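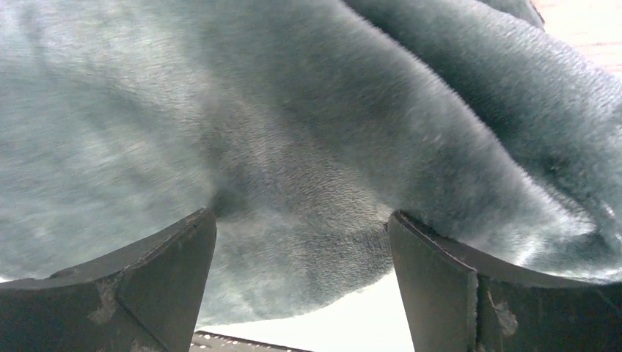

Mawar Khoo would keep every blanket we have out of the dryer. She wrote to say that plush goes flat after one hot cycle and never comes back, and that she hangs hers over two lines with a gap between them so air gets underneath.

We have gone over to her way for most of the throws at the Pridham house. This page covers the blue-gray one, a plush fabric with a short, dense pile. The pile shows which way it was last brushed. Where it lies smooth it looks lighter, and along the top of a fold it turns silvery. None of that is wear.

**Washing**

Cold water, gentle cycle, half the usual soap. No fabric softener. It coats the fibers and they start to clump. Wash plush with plush only. Towels shed lint into it and the lint stays.

The machine at Pridham is the old Orkach. Use setting 2. The Wuro upstairs spins too fast for anything this thick.

**Drying**

Shake it out from both short ends first. Hang it over two lines in the shade and turn it in the afternoon. In January we dry indoors on the rack in the back hall, which takes until the next morning.

Anjani Jugah asked about the dryer on no heat. That is fine for ten minutes at the end, to lift the pile.

**Brushing**

Use a soft clothes brush, dry, in one direction. Work from the middle out to the edges. If a crease has set in, hold the steamer a hand's width away and brush again while the fabric is still warm. Don't iron it.

**Folding and storage**

Fold in thirds the long way, then roll. A loose roll leaves a rounded edge, and a hard fold leaves a line that takes a week to drop out. Rolled throws go on the second shelf of the Aidoo cabinet, heaviest at the bottom. The tag for this one is 478. Pin it to the cotton bag and keep pins out of the plush.

Cotton bags are in the drawer under the shelf. Please don't use plastic.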